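How a Charity Raffle Gets Its Numbers Right

By Revathi Naidu

The Ukavdale Winter Raffle sells its tickets in books of four and draws in February, in the main hall of the Trerkier center. It pays for transport to medical appointments in the valley. Last season 367 books were printed, giving 1468 tickets, and every one of them had to be accounted for before the drum was turned.

Accounting for tickets is most of the work in a raffle. The draw takes a few minutes. The ticket record takes the better part of two months, and it is what a state regulator asks to see if a complaint comes in.

Indrek Raudsepp has run the record for Ukavdale through several seasons. His method starts with the printer. Each book carries a number on the cover, and each ticket carries the book number plus a letter from A to D. Both halves of the ticket, the stub and the part the buyer keeps, bear the same code. The books arrive shrink-wrapped in sequence and are checked against the packing slip before any leave the office. 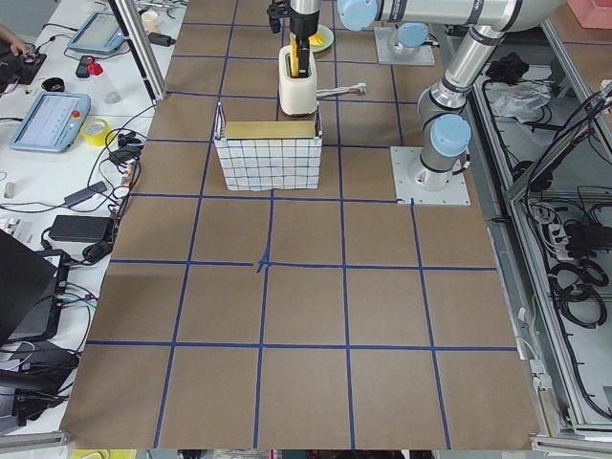 A book signed out to a seller is entered in the ledger with the seller's name, a phone number and the date it is due back. Sellers return stubs and money together in one envelope. An envelope with stubs but no money is logged as incomplete and is not opened again until the seller has been reached. Raudsepp adopted this rule after a season in which 70 stubs came back in a grocery bag and the cash arrived separately, in two amounts that did not match.

"You can fix a wrong total if you know which book it came from," he says. "If you don't know the book, you are guessing, and you can't guess with prize money."

Ticket price and the tax question

Tickets are five dollars. A buyer is paying for a chance to win, so under federal rules the price is not a deductible gift, and the ticket says so in a line under the code. Some buyers round up with a donation. That part is recorded on a separate sheet and gets its own receipt.

Prizes above a set value also bring reporting duties for the organization. Thresholds have changed over the years, and Ukavdale checks the current instructions each fall before the prize list is fixed. The top prize last season was a travel voucher from Chacko, the agency on the main street. Chacko supplied a letter stating its fair market value, which went into the same folder as the license.

Unsold tickets

Last season 177 tickets went unsold. Each was stamped VOID on both halves, listed by code and sealed in a box. The remaining 1291 stubs went into the drum. Two people who had sold no tickets counted the stubs independently, and both signed the sheet.

The draw does not start until the two signed figures agree with the ledger. A difference of one ticket is enough to hold it. In one earlier season the start slipped from 7 p.m. to 7:50 p.m. while a missing stub was traced to the fold of an envelope. 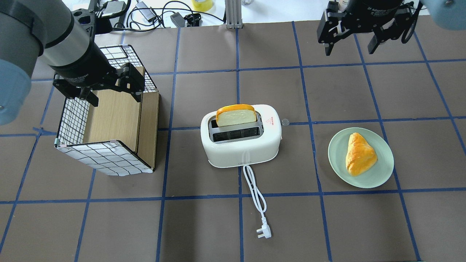 The drum and the draw

Ukavdale rents its drum from Jindier, a party supply firm. It is a wire cylinder with a hand crank and a latched door. Stubs are folded once, in the same direction. Thick or doubly folded stubs tend to ride up the side of the drum and get picked more often, so anything creased is flattened and folded again before it goes in.

The drum is turned ten full times before the first prize is drawn and five times between prizes. Prizes are drawn from smallest to largest. The person drawing wears short sleeves or rolls them up, looks away from the door and takes one stub. A second person reads the code aloud, and a third writes it down. Winning stubs are not returned to the drum.

Winners need not be present. Each is called the next morning and has 30 days to claim, a period printed on the ticket. An unclaimed prize is redrawn from the same stubs, which are kept sealed until the claim period ends. Last season the voucher went to the holder of ticket 143C, who collected it on the second call.

The ledger, the signed count and the void list are then filed with the license. Raudsepp orders the next season's books in October.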